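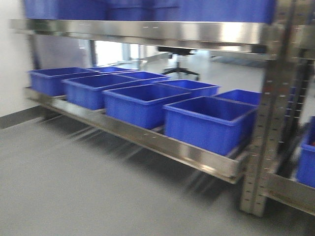 Most of the trouble people bring me about their bin-picking arm comes down to things you could fix with a rag and a bit of patience, so before you call for service, put the kettle on and read through this first. I look after one machine, a Hiltus arm on a short rail that takes parts out of bins and sets them on a tray, and I have been keeping these notes since the February we got it. Start with the shelf, I always say. Blue bins on stainless shelving like these are a lovely thing to work with, all the same style and with a good thick rim for the fingers to find, but polished steel throws glare right back, and the front beam is the worst place for it. If your arm keeps hunting along the edge of the shelf on sunny mornings and behaves itself perfectly after supper, try a strip of matte tape along the beam before you touch a single setting.

Setting bins out

Teach the front row first and get it running well, then go on to the back. I know it's tempting to do the whole shelf in one go (I did, and spent an evening undoing it). With staggered rows the arm has to come in over the front rims to reach the ones behind, and it wants more height than you'd think. I leave 75 mm of clearance over the rim and I have never been sorry. Mieczysław runs his lower and saves a little time on each trip, and he also goes through more finger pads than I do!

Push every bin to the same stop. A dab of paint marker on the shelf works fine, and it comes off with rubbing alcohol when you change your mind.

Use one kind of bin only. Lovely Villanueva mixed in a few older ones that nested almost the same, and it took us most of an afternoon to find out why position 73 kept missing. Almost the same is a terrible thing in a bin.

Cleaning the finger pads

Warm water with one drop of dish soap, a soft toothbrush, then air dry on a towel. Please don't use the orange degreaser. It makes the rubber feel wonderful for a day and then it goes slick and starts to crack along the fold. I keep 2 sets of pads and swap them when I wash, which means the machine is never waiting on my drying rack. If a pad has gone shiny but isn't torn, a very light rub with a gray scouring pad will bring it back for a few more weeks.

Power off and the air line bled down before your hands go anywhere near it, every time, even for a quick wipe.

The rail

Dust gets into the grease and turns it to something like brown sugar. Wipe the old grease off completely before you put on new, because adding fresh on top only gives the grit a nicer home. I use the Grabowska white grease in the small tube, a bead the length of my thumb on each side, then jog the arm end to end slowly until it's spread. Wipe up whatever it pushes out at the ends.

If it still misses

Check the bolts on the shelf feet, then the bolts on the rail. A shelf that has been bumped by a cart will sit a hair off and you'll never see it by eye. Teresa Kaczorowski taught me to put a pencil tick on the floor by each foot, and I've caught two shifts that way.

Error 243 on ours is nearly always the cable at the wrist. Unplug it, look for a bent pin, plug it back until it clicks, restart. If it returns the same day, order the cable. Drikgate had one to me quickly last time, and it was the right length, unlike the first one I bought.

Keep a notebook by the machine, a paper one. Write down what you changed and what it was before you changed it.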